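Ticket 1924 – Open day at Pundurley, arm pauses above the bottle
Status: open

The kitchen demo in Lallerero was started 18 times in the simulator this morning. In four runs the arm went to the bottle and then waited there for 40 seconds. The log had only "target not confirmed".

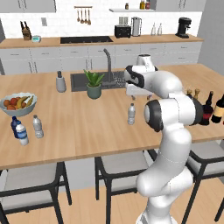 I restarted the planner and loaded the Lehner settings again. After this the pause came back one time only. I also changed the approach height to 200 mm, but I am not sure it has helped – please check it before the visitors come.

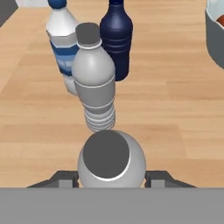 Can we run the demo on the old Clamora build for the open day?
Only if the new one fails again on Friday, as the old build has no stop button on the visitor screen.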